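Skjelbred: PC 케이스 내부 조작 데이터 카드

작성: Torunn Berge, Sverre Boström
최종 수정: 2018년 12월 29일

손목 카메라로 본 데스크톱 케이스 내부. 전원선은 빨강과 노랑, 드라이브 케이지의 걸쇠는 파랑.
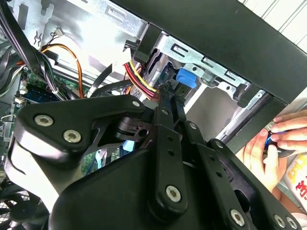

1. 개요

Skjelbred는 열린 데스크톱 케이스 안에서 로봇 그리퍼가 케이블과 걸쇠 사이를 오가며 남긴 손목 시점 기록입니다. 깨끗한 흰 책상 위의 나무 블록을 집는 데이터셋은 이미 훌륭한 것이 많으니 그쪽을 찾으시는 분은 여기서 창을 닫으셔도 됩니다.

연구 질문은 단순합니다. 그리퍼 자신이 시야의 상당 부분을 가릴 때, 정책이 가려진 케이블의 위치를 얼마나 오래 기억하는가? 저희 방법인 Wumen은 직전 2초의 손목 영상을 묶어 가려진 영역의 특징을 채웁니다. 이름에 깊은 뜻은 없습니다. 회의가 길었습니다.

2. 구성

에피소드는 모두 60개이고 길이는 하나당 20초 안팎입니다. 이 중 10개는 평가용으로 떼어 두었습니다. 평가용을 학습에 넣으면 성능이 크게 오릅니다. 저희도 3월에 실수로 확인했습니다.

각 에피소드에 들어 있는 것:
- 손목 카메라 컬러 영상
- 관절 각도와 그리퍼 개폐값
- 목표 부위 이름(걸쇠, 전원선, 리본 케이블)
- 성공 여부와 작업자 메모

작업자 메모는 문체가 통일되어 있지 않습니다. Sverre가 쓴 것은 한 단어이고 Torunn이 쓴 것은 일기에 가깝습니다. 파서를 짜실 분께 미리 위로를 전합니다.

3. 과제

걸쇠 접근: 드라이브 케이지의 걸쇠까지 그리퍼 끝을 옮긴다. 누르는 동작은 채점하지 않는다.
전원선 비키기: 전원선 다발을 목표 부위 바깥으로 민다. 커넥터가 빠지면 실패.
리본 따라가기: 리본 케이블을 건드리지 않고 그 선을 따라 이동한다. 건드렸는지는 사람이 판정하며, 판정자끼리 의견이 갈린 에피소드에는 disputed 표시가 있다.

4. 결과

걸쇠 접근에서는 Wumen이 단일 프레임 기준 모델 Wurkis보다 안정적이었습니다. 전원선 비키기에서는 차이가 작았고, 리본 따라가기에서는 Wurkis가 이겼습니다. 논문 초고의 제목을 두 번 고친 이유입니다. 현재로서는 기억 모듈이 얇고 납작한 케이블을 그림자로 취급한다고 추정하지만, 이를 뒷받침할 실험은 아직 못 했습니다.

5. 알려진 문제

- 금속판 반사 때문에 자동 노출이 흔들리는 구간이 있습니다. 보정하지 않았습니다.
- 사람 손이 나오는 프레임이 있습니다. human_visible 열로 걸러낼 수 있습니다. 손을 장애물로 배운 모델은 대체로 예의가 발라집니다만, 권장하는 사용법은 아닙니다.
- 초기 에피소드의 개폐값은 부호가 반대입니다. 로더가 알아서 뒤집으니 직접 또 뒤집지 마십시오.
- 케이스 기종이 다양하지 않습니다. 다른 케이스로의 일반화를 주장하는 문장을 쓰실 때는 저희 이름을 빼 주십시오.

6. 사용 조건

비상업 연구에 한해 자유롭게 쓸 수 있습니다. 인용 표기는 저장소의 CITATION 파일을 따르고, 오류 신고는 Grernier 이슈 트래커에 에피소드 번호와 함께 남겨 주십시오. 번호 없이 "이상해요"라고만 적힌 신고는 저희도 같은 의견이라는 답변과 함께 닫힙니다.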